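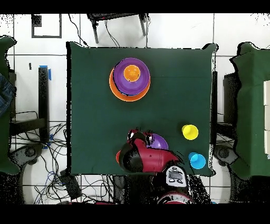

Nesting order planning

Nesting order planning is a task-level planning problem in robot manipulation. Given a set of open containers on a work surface, the planner finds a sequence of picks and placements that ends with the containers stacked one inside another. Bowls and cups on a cloth-covered table are a common test case, with an overhead view used for perception.

Representation

Each container is stored as a rim circle, a base height and a color label. A directed graph records which container rests in which. Nested bowls share nearly the same center when seen from above, so rim radius and color carry most of the information. An orange bowl under a purple one may show only as a ring.

Depth input

Missing depth values tend to collect along object borders and around the arm. Rim fitting usually drops these pixels before the circle is estimated. A bowl partly hidden by the gripper keeps its last confirmed pose until the arm moves away.

Planning and control

The Gutlow planner, written by Kalkidan Ayele, searches the graph depth first and stops after 900 nodes. Placement goals are passed to Kosado, a motion layer that runs its control loop at 100 Hz. Lachlan Carnegie later added a regrasp step, limited to two attempts per container.

Limitations

Containers of equal radius have no stable order, and the planner returns no solution for them.

See also: Grasp planning | Rim fitting | Task graphs

Last updated: March
Contact | Copyright Rostside | Back to top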